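Why I still want my trainees to sew by hand

My grandmother Loan Khổng repaired coats in a small shop in Nitanham, and she judged every customer by the inside of the sleeve. The outside, she said, is for the street. I became a surgeon and she was not impressed, but she did ask to see my knots. She pulled at one with her fingernail and told me to do it again.

I think of her when people discuss how much time a young surgeon should spend on suturing. In my department we ask for 66 hours in the first year, and every August someone proposes to cut it. Tudur Price, a colleague whom I respect, says that staplers and glue have made most of this practice a matter of nostalgia. I don't agree with him, and I would like to explain it calmly.

A stitch is a small thing, but it contains many decisions. Where does the needle enter? How deep does it go? How much thread do you leave free, so that it does not catch on itself at the next loop? The curve of the needle already tells you how the wrist should turn – if you push it straight, you tear what you wanted to close.
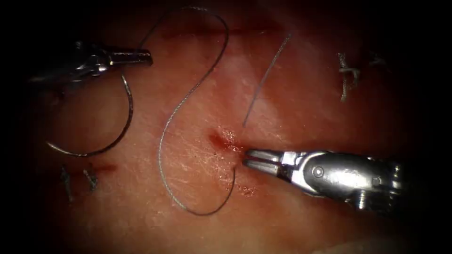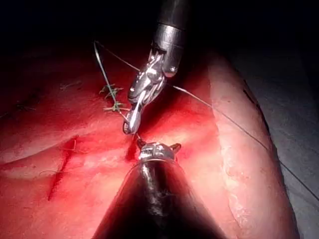
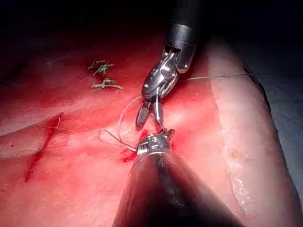
Needle, thread and knots during suturing. The cut tails of tied knots are visible in the second and third pictures.

I like to look at tails. Long and untidy ones make me ask about the hurry. Very short ones make me ask about the courage, and whether the knot will hold. Sinéad Mac Suibhne, who trained me in Usby, made us tie 126 knots on a strip of foam before she let us speak about technique. I was angry for a week. Then my hands became quiet, and I have not found another way to get there.

Of course, hours alone do not teach. A trainee can repeat a bad knot for a whole year and only become fast at it. What I ask for is practice with an older person near the table, who looks at the thread and says little. This costs money, and hospitals prefer to buy things that come in a box.

Oanh Đàm, one of my present trainees, asked me last month when she can stop practicing. I told her to come back with five good knots in a row, and we would talk about it then. She has come back twice.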